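Shop floor news: the drawer problem

Most of you on the packing side have heard by now that Gritham Fixtures is trialing a robot arm for pulling stock out of drawers. The firm behind it is called Aguiar, and the pitch came to us in the usual wrapping. It will take away the dull reaching and bending, it will free people up for better work, and there is no plan to cut hours. I have sat through enough of these meetings to write down the last one with the date next to it, so: 27th May, in the upstairs room, said twice.

I want to be fair to the machine. Opening and closing drawers all shift is bad for wrists and shoulders, and anyone who has worked the small parts wall knows it. If something can do that part and do it reliably, I won't stand in the way. My trouble is with the word "reliably," and with who gets to decide when we have reached it.

Bernardo Falcão from the project side has been good about answering questions. I asked him what the arm does when a drawer sticks. He said it tries again, and after 2 failures it stops and calls for a person. So there is a person. I asked whose job that is and whether it comes with a pay grade, and he told me that was one for management. Management told me it was one for Aguiar. We are still going around that loop.

The Grirnham depot had a system like this put in last September. Their rep, Matilde Nogueira, was kind enough to talk to me on the phone for most of a lunch break. What she described was a job that got broken into pieces. The picking went to the arm, and what was left for the crew was clearing jams, taping up boxes the gripper had bent, and standing by. Six people used to rotate through picking there and also through receiving and returns, so nobody did one thing all day. Now the standing by goes to whoever is newest. She said the sore shoulders did get better, and that the boredom got a lot worse. She would like both facts in the report that goes to the other sites, and so far only the first has made it in.

For the trial they are working on mock-ups, before anything goes near the real drawers at Biltley.
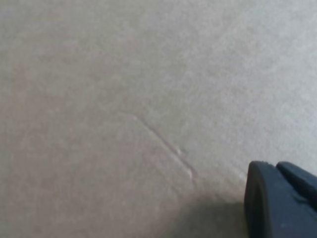

The arm's own view of the work, close up and from a little farther back.
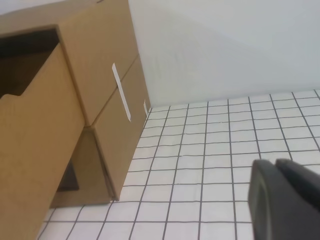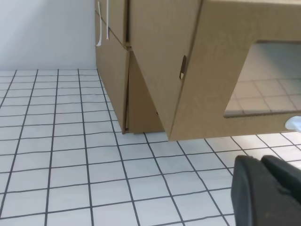 Our position going into the next meeting is that a mock-up result should not be used to set staffing. The steel drawers on the parts wall are heavy, some of the runners are bent, and half the labels have been replaced by hand. The practice pieces are cardboard, with strips of white tape on them, and in the last shot two of those strips are dangling loose from the top of a panel. Fine for a start. But a pick rate measured on that tells us very little about a full drawer of hinges at the end of a shift, and I have already seen a pick rate in a slide deck with next year's headcount on the line under it. We have asked for the trial to be repeated on the actual wall, with the actual stock, and for somebody from the floor to be there with a clipboard while it runs.

We have also asked for three things in writing. Whoever answers the arm's calls gets that time counted as skilled work. Rotation stays, so no one is parked beside the machine for a full shift. And the camera on the arm does not get used to check up on the people near it. Bernardo says that last one was never the intention, and I believe him, but I would still like to see it on paper with a signature.

If you have worked next to one of these at another site, come and find me or leave a note in the tray by the time clock. Good reports are as welcome as bad ones. The Aguiar people will be back for 2 days of testing, and anyone on the packing side who wants to watch should give their name to their shift lead, who has been told to release you for it.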